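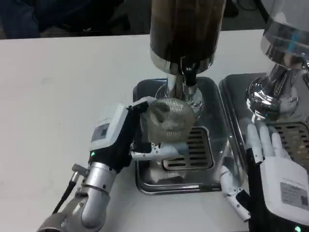
6. Coffee bench: positioning and teaching the sieve hold

This section covers setting up the two-arm unit at the coffee bench and teaching the left hand to hold the sieve under the outlet of the centre machine. It assumes that sections 1 to 5 have been completed, that both arms pass the joint check and that the Avura control program starts without errors.

The procedure is written for the shared workshop build. Anyone copying it at home will need to teach all positions again. Stored positions from our bench are of no use on another table.

Time needed: one evening for a first set-up, less for a repeat.

6.1 Before you start

You will need:
- the bench key for the arm supply
- a 3 mm hex key
- a steel rule
- masking tape and a fine marker
- the round mesh sieve
- a dry cloth
- the bench log

Unplug both coffee machines at the wall. All teaching in this section is done with the machines cold and without water.

CAUTION: Do not teach positions with a machine switched on. The hands are not sealed against steam or splashes.

CAUTION: Keep your own fingers out of the space between the drip tray and the robot hand while the arms are powered. The fingers stop on contact. The forearm does not.

6.2 Placing the machines

1. Stand the two machines side by side on the white table with both drip trays facing the robot. Leave only a narrow gap between the trays.

2. Measure from the shoulder plate to the front lip of the centre tray. The distance on our bench is 510 mm. Anything within 5 mm either way can be taken up in teaching.

3. Mark the corners of both machines on the table with masking tape. Write the date on the tape.

4. Push each tray fully home. A tray left forward will catch the underside of the left hand at step 4 of section 6.4.

5. Route the mains leads behind the machines and away from both elbows.

Note: the trays lift out for cleaning. Check them again after anyone has used the bench. Most of the faults in the log for this station come down to a moved tray.

6.3 Power-up and homing

1. Clear the table in front of the trays.

2. Check that the connector on each forearm cable is screwed up finger tight. Do not use pliers.

3. Switch on the arm supply. The green LED on each wrist should light within ten seconds.

4. If one LED stays dark, switch off, wait a full minute and reseat the connector on that side. If it is still dark, stop and see section 9.

5. Run HOME ALL. The left arm moves first. The right arm follows when the left has stopped.

6. Compare the position count at the left wrist with the value in the log. After homing on our unit it reads 1,481. A difference of more than 3 means the arm has homed against an obstruction. Clear it and repeat step 5.

6.4 Teaching the left hand

1. Select LEFT, then TEACH, then SLOW.

2. Open the hand and offer up the sieve with the fingers passing beneath the rim. Hold the sieve by the far edge.

3. Close the hand in small steps until the fingers curl under the bottom edge of the sieve. Stop when it no longer rocks. Grip value 200 is enough. Higher values bend the mesh.

4. Guide the arm in from the left, over the drip tray, keeping the hand clear of the slotted grate throughout.

5. Bring the sieve up under the chrome fitting of the centre machine. Line it up by eye from the front first and then from the side.

6. Lower the sieve until the steel rule will pass flat between it and the fitting. Check that the small black lever on the fitting can be reached without touching the hand.

7. Press STORE and name the position SIEVE_L1.

8. Back the arm out along the same path and store two points on the way, SIEVE_L2 and SIEVE_L3. The program needs both to avoid the hopper.

Note: a slight dent in the mesh does not matter for teaching. Replace the sieve if the rim is out of round.

6.5 Parking the right hand

The right hand takes no part in the sieve hold. It is parked in front of the second machine, where it can be seen and where it does not cross the path of the left.

1. Select RIGHT, then TEACH, then SLOW.

2. Open the fingers fully.

3. Guide the hand to the front of the second machine with the fingers pointing up and away from you.

4. Check the thumb. It may lie across the front edge of the tray but must not press on it.

5. Press STORE and name the position PARK_R1.

6.6 Test run

1. Remove all tools from the table.

2. Run SIEVE_TEST at 100 steps per second with one hand on the stop button.

3. Watch the gap between sieve and fitting. If they touch, stop, return to section 6.4 and repeat from step 5.

4. Run the test five times. Enter each result in the log, including failures.

The speed may be raised only after five clean runs in a row. Kwaku Essien and Amerley Issahaku hold the password for the speed limit.

Section last revised Feb 8, 2025 by Mizanur Barua. Step 6 of 6.3 added after a homing fault reported by Līga Vītola.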